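Print this page
E-mail this page

29/07/2018
By Evander Laing

Denov 606 audio guide system for visitor attractions

The Denov 606 is a handheld audio guide for museums, castles, historic houses and walking routes. It is supplied as a set of handsets, a charging rack and a desktop program for loading commentary. It replaces the earlier Denov model with the fixed aerial, which is no longer sold. Spare parts for that model are still held in stock.

Handset

The handset has a numeric keypad, a small display and 2 headphone sockets, so that a couple or a parent and child can share one unit. It can also be held to the ear like a telephone. Volume is set separately for each socket. The site can fix an upper limit for both, and the limit cannot be changed from the keypad.

Commentary is started in one of two ways. The visitor may key in a stop number shown on a label or floor plan, or the handset may start the track by itself when it comes within range of a beacon. Both methods can be used on the same site. Where two beacons overlap, the stronger signal is followed and the other is ignored until the current track ends or is stopped.

The case is sealed against rain and dust and may be used outdoors. It should be wiped with a damp cloth between visitors. Solvent cleaners cloud the display window and are not covered by the warranty.

Languages and tracks

Each handset stores up to 400 tracks, shared among all languages. A site with eight languages can therefore offer 50 stops in each. Sites that need more should use the extended memory version, order code 3036, which is identical on the outside apart from the label on the back.

The language is chosen at the issue desk or by the visitor on first use. Staff can lock the choice, and this is advised for coach parties. Right-to-left scripts are shown correctly on the display. Text for deaf visitors can be attached to any track and moves forward in step with the recording. A separate described route for blind and partially sighted visitors counts as a language for the purposes of storage.

Recording and translation are not included in the price. The site may load its own files or commission them through Hindetti, who handle scripts, voices and studio time. Quotations for this work are made separately and take longer than quotations for equipment – please allow for this if the opening date is fixed.

Charging and issue

The rack charges the handsets and updates them at the same time. New commentary is copied to the rack from the desktop program, and each handset takes the new version when it is next docked. A handset still out on hire keeps the old version until it is returned. The rack shows a green light for ready, amber for charging and red for a fault. A handset showing red should be taken out, left for a minute and docked again before a repair is requested.

The rack must stand on a level surface with a clear space behind it for air. It should not be put in a closed cupboard. Wall brackets are available, but the fixings depend on the wall and are not supplied.

Usage records

The handset keeps a record of the stops played, the language used and the point at which each track was abandoned. No personal details are stored. Records are collected on docking and can be saved as a spreadsheet. The site may add up to five closing questions, answered on the keypad before the unit is handed back. Replies are stored with the route taken, so that a low score can be compared with the stops that visitor heard. Open comments cannot be entered on this model.

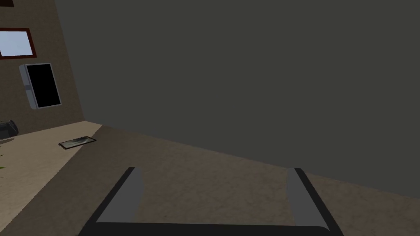 Rendered view with brown floor.

Beacons

Beacons are battery powered and fixed by screw or adhesive pad. Range is adjustable in four steps. In rooms with thick stone walls the lowest step is often enough, and a higher one will trigger tracks through doorways. A site survey is recommended for buildings with open galleries on more than one floor.

Hire and purchase

The system may be bought outright or hired by the season. The hire season starts in June and includes one service visit. Delivery is by Trondport to the ground floor only. Lost handsets are charged at the replacement price – chargers and lanyards are priced apart.

Sales and hire: Sheena Tosh
Site surveys: Gheorghița Chiriac
Repairs and spare parts: Gladys Athumani

Please quote the order code and the serial number from the back of the handset.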